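Ticket: Lookbook pages show the wrong season after publishing
Product: Tallix Lookbook
Opened: 11 Jan 2019
Status: Closed
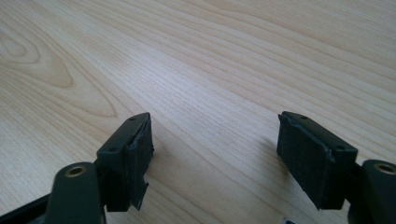

Reply from Tallix Support: Please tell us which collection is affected, and whether the wrong season shows on the public page, in the editor, or in both. If you moved any looks from an older collection into the new one, list those too.

Customer: The collection is called Vadlow Winter. It has 72 looks. On the public page, 6 of them carry the July heading and the old fabric notes. In the editor everything is correct. I did move looks over. The long wool coats and the two pleated skirts were first made for the July presale and then held back, so I copied them across instead of typing the notes again.

I have already tried publishing again, signing out and back in, and opening the page in a different browser. No change.

Tallix Support: Thank you. Did you use Copy Look or Move Look?

Customer: Copy Look, for all of them. The originals are still in the July collection, which is set to private.

Tallix Support: Copy Look keeps a link to the original season record until the copy is given its own style number. The editor reads the new collection name and the public page reads the season record, so the two can disagree. Please open one of the coats, go to Details, and check the field called Style Source.

Customer: It says "Linked — July." The looks that display correctly say "Own."

Tallix Support: Change Style Source to Own on that one coat, save it, and publish only that look. Leave the others alone for now.

Customer: Done. The heading is right. The fabric note is still the old one. It says the coat is half lined, and the winter version is fully lined with a deeper back vent. Customers will order from this, so the lining matters more to me than the heading.

Tallix Support: Understood. The fabric note comes through the Ikow import and has its own setting. Under Import, look for Keep Notes From Source. If it is on, the import will bring back the July text each time it runs.

Customer: It was on. I turned it off and typed the note again. It stayed correct for two hours, then went back.

Tallix Support: Is there a second import running? We can see changes to the note from a user called "ots-sync."

Customer: Ots is our stock program. It sends sizes and colors. I didn't know it was sending text as well. I found a box in its export settings marked Include Garment Description and cleared it.

Tallix Support: Please enter the note once more and wait for the next sync before you change the other looks.

Customer: Three syncs have gone through since then and the note has held. I then did the rest of the coats and both skirts the same way. All the headings are right.

One more thing. The gray coat now appears twice on the public page, once with the belt and once without. They used to be one look with two styling views.

Tallix Support: When a copy becomes its own style, its views are separated if they have different image titles. Open the gray coat, choose Join Views, and pick the belted one as the main view. The second listing will drop off at the next publish.

Customer: That worked. The order of the looks changed slightly — the gray coat moved to the end — but I can drag it back.

Steps that fixed it, in order:
Clear Include Garment Description in Ots.
Turn off Keep Notes From Source under Import.
Set Style Source to Own on each copied look.
Type the fabric note again and save.
Publish, then use Join Views on any look listed twice.

Tallix Support: We have added these steps to the help page for Copy Look. Closing at the customer's request. A reply to this ticket will reopen it.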